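Part-Time Front Desk and Lost Property Assistant

Print this page | E-mail this page
Shares: 17 | Comments: 3

The Grarow Community Pool and Fitness Center is looking for one part-time assistant to work at the front desk and look after the lost property room. The job starts in April. The hours are 3 p.m. to close on weekdays, with one weekend morning a month.

The front desk is the first place members come to when they walk in. You will sign people in, answer the phone, take payments for classes and sell goggles and locker tokens. In the evenings it gets busy when swim lessons and the Fitell spin classes change over, and there can be a line out to the vending machines. 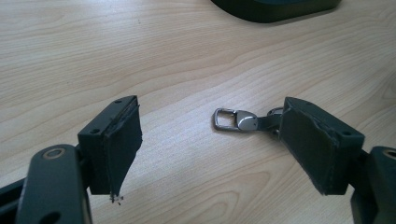 Member Services — Grarow Community Pool and Fitness Center

The other half of the job is lost property. Last season we logged 257 items. Most were towels, water bottles and single flip-flops, but people also leave glasses, phones, hearing aids and wedding rings. Every item gets a tag, a line in the logbook and a place on the shelf. Valuables go in the safe. Anything not claimed by the end of the second month goes to the thrift store on Vlček Street, except for keys and documents, which are handled separately.

What you will do:

- Open and close the register and count the drawer at the end of the shift
- Enter new memberships and renewals in the Brostari system (we will train you)
- Collect items from the locker rooms and pool deck twice a shift
- Write a clear description of each item in the log, including any brand name on it
- Return items only after the owner has described them and signed
- Answer lost property calls and e-mails by the end of the next working day

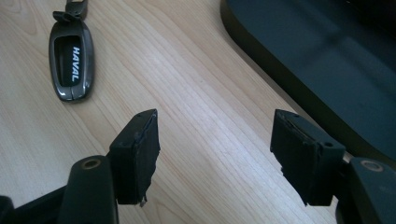
Car key fob marked HAVAL. Keys are logged by the name on the fob.

What we ask for:

You should be 18 or older and comfortable talking to people, including people who are upset. Handwriting that others can read is a must, as the log is still on paper. Experience with a cash register helps. You do not need to swim, but you will be on the pool deck and the floor there is slippery, so bring shoes with a grip. A second language is welcome.

You will be alone at the desk for part of most evenings. A lifeguard and the duty manager are always in the building.

What we offer:

Pay is hourly and follows the city scale for desk staff, step 2. You get a free membership for yourself and half price for one family member — this covers the pool and the weight room but not personal training. Training is three paid shifts with Riet Stevens, who ran the desk before moving to the lessons office.

How to apply:

Send a short letter and a list of past jobs to Delia Bustos, Member Services, or drop them off at the desk in an envelope with her name on it. Tell us which evenings you can't work. We will call people in for a short talk and a walk around the building. If you applied last fall you are welcome to apply again, but please send a new letter.

Comments (3)

Bram Bakker
Is the weekend morning always the same one? I coach soccer and could do it if it's early in the month.

Delia Bustos
Bram, it rotates, but people swap all the time. Put it in your letter.

Iulian Ursu
Does the free membership start right away or after the training shifts? Also the link to the city pay scale on the jobs page goes to last year's.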